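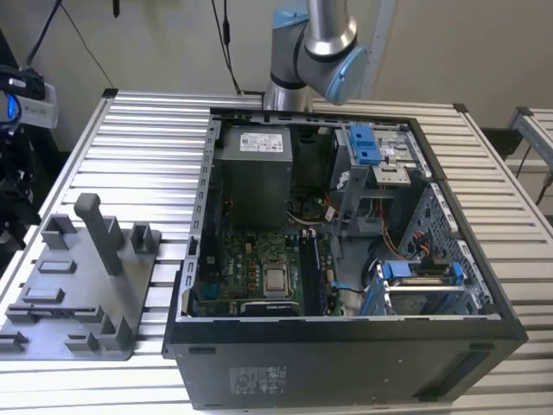 Visita a la planta de Lanach: cómo se fabrica una crema solar

Inicio | Noticias | Cosmética | Contacto

Archivado en: Dermofarmacia y protección solar

En septiembre pasamos una mañana en la planta que Kisine tiene en Lanach, donde se elabora su línea Kata de fotoprotección facial. Nos recibió Reto Thaler, responsable de producción, y el recorrido duró 2 horas.

Se entra por un vestuario con bata, gorro y cubrezapatos. La primera sala es la de pesadas. Los filtros orgánicos llegan en polvo o en aceite y se pesan por separado; el óxido de zinc tiene su propia cabina con extracción. Cada recipiente lleva una etiqueta con el lote y la firma de quien pesa y de quien comprueba.

Después viene la zona de fabricación. Hay dos reactores: uno de 900 litros para la crema y otro de 300 para los fluidos y las tandas de prueba. La fase acuosa y la oleosa se calientan aparte y se juntan bajo agitación. Thaler insistió en el enfriado —si se hace deprisa, la textura queda granulosa— y nos dejó probar en el dorso de la mano una muestra correcta y otra rechazada. La diferencia se nota al extenderla.

El laboratorio de control está en la planta de arriba. Allí miden viscosidad y pH de cada lote y guardan muestras en estufa para seguir la estabilidad. El SPF in vivo lo encargan fuera, a Malabanan, y los resultados llegan antes de aprobar la fórmula definitiva. Preguntamos por la versión infantil, sin perfume. Sigue en desarrollo y no quisieron dar fecha.

El envasado fue lo menos vistoso. La línea de tubos estaba parada por un cambio de formato y vimos solo la de frascos con dosificador. El estuchado se hace a mano en las series cortas.

Al final hubo un café y un turno de preguntas. Casi todas fueron sobre el residuo blanco de los filtros minerales y sobre cuánto dura un envase abierto: en la línea Kata, según su etiqueta, doce meses.

Las visitas son para profesionales de farmacia, en grupos pequeños, y se solicitan a través del delegado comercial. Conviene llevar calzado cerrado. El aparcamiento está detrás del edificio, junto al muelle de carga.

Anterior | Siguiente | Volver a Cosmética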